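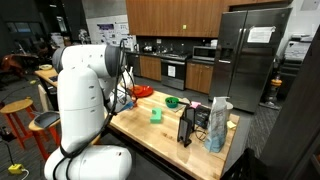

A butcher-block table in a kitchen, with wooden cabinets behind.

By the Clelell Household Reference desk
Last revised in May

A butcher-block table is a table whose top is made from strips or blocks of solid wood glued side by side. It is used for preparing food, for eating and as a general work surface. The strips usually remain visible, and small differences in color between them are considered normal.

Tops are sold in edge-grain and end-grain forms. Edge-grain tops show long parallel strips and are the more common kind in homes. End-grain tops show a pattern of small squares, cost more and are mostly used where a knife will meet the wood directly. Maple, beech and oak are the usual woods. The Hepburn pattern, a plain edge-grain top on four square legs, is 33 inches wide and 49 inches long in its standard size.
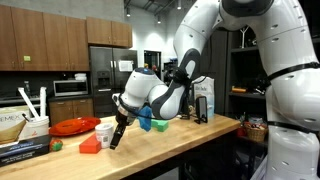

Care of the top depends on its finish. Oiled wood takes up water and needs a fresh coat of mineral oil every month or two, while varnished wood can be wiped with a damp cloth and left alone. Paper cups, such as the white one standing near the red plate, are light on the surface but can leave a ring if the base is damp. Plates with a rough foot should be lifted and not pushed. Scratches in an oiled top can be sanded out along the grain - a varnished top has to be stripped first.

Tables of this kind often hold things unrelated to cooking, including paper bags, notes and toys. Household guides such as Primness advise clearing the whole top before oiling, as covered patches dry to a different shade.

Related entries: Cutting board - Brernness joint - Kitchen stool - Mineral oil

Filed under: Home > Kitchen furniture > Tables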